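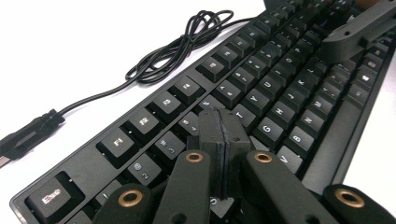
Sheila thinks we should stop cleaning keyboards with the keycaps on, and I write her opinion first because it changed how I did the rest of the work. She said this morning that the brush only moves the crumbs from one row to the next, and that on a mechanical board the caps come off so easily that there is no excuse. I was of the other opinion until lunch.

Workshop notebook, Filtholm bench room
March, entry by Tomás Conneely

Job: the black mechanical keyboard from the Flikstead desk. The complaint on the slip was "some keys feel slow, T and H worst." No other information. I asked Graham if he remembered who wrote the slip and he did not.

9:15. Typed the alphabet forward and backward in a plain text file, then the numbers with and without Shift. Every key gave a character. T came back late two times. H was not late but it felt heavy, as if there was sand below it. B and N good. Function row good, Esc good. I pressed F1 by mistake while a program was open and the help window came, so this one is proven also.

9:40. First cleaning, caps on. Soft brush, from the Esc side toward the far side, then air in short bursts with the board turned over. Much dust came out and one staple. Tested again: T the same, H a little better. This is where Sheila made her remark.

10:30. Took the caps off, only the letter rows at first. I used the wire puller from the Bunting drawer. The plastic puller leaves small marks on the sides of the caps and I don't like it. Pull straight up, don't twist. The Space bar I left for the end, as the long keys have the wire below and I always fight with it.

Below T there was a dry brown ring, probably coffee or cola. Below H only hair and crumbs. I cleaned the ring with alcohol on a cotton stick, three passes, and let it stand with the cable out. The caps went in a bowl with warm water and a small drop of dish soap for 40 minutes. After this I put them on a towel, open side down, so the water can go out.

12:50. The caps looked dry but they were not dry inside. I blew in one and got water on my glasses. Moved them near the window and waited another 90 minutes. In the future, do the caps at the end of the day and leave them for the night.

Meanwhile I cleaned the case. A damp cloth is enough for the matte black, but don't rub hard in one place, it becomes shiny and stays so. The thin raised border collects a gray line of dirt on the inner side. I took it out with a wooden toothpick wrapped in cloth. It needed 2 toothpicks and some patience.

2:30. Caps back on. I had not made a drawing of the layout – this was lazy – and I used the keyboard of Nigel for comparison. His has the @ on the 2 and the # on the 3, the same as ours, so it was safe to copy. I exchanged V and B one time and noticed it only when I typed "vench." Space bar took three tries.

3:05. Test again, same text file. T comes at once. H feels like its neighbors. I typed one full page from the Jokon manual to have normal speed and not only single keys. No doubles, no missing letters.

To do:
Ask Brenda for more cotton sticks, the box is nearly finished.
Tape a paper with the layout inside the drawer.
If T becomes slow again the switch must be changed. I don't think a second cleaning will help it.
Return the board to Flikstead after one more test tomorrow morning.

Last updated: March, 4:20 p.m.

Comments

Nigel Sedgwick: Please put my keyboard back with the feet up next time. I typed flat the whole afternoon and wondered what was wrong with my wrists.

Brenda Lightfoot: Cotton sticks ordered. The wooden ones, the plastic ones bend.

Graham Gosling: How strong is the alcohol you used? I had one board where the letters went pale after it, cheap caps I think.

Tomás Conneely: Graham, the normal one from the blue shelf, but only on the switch and around it. On the caps just soap and water. Nigel, sorry, feet up next time.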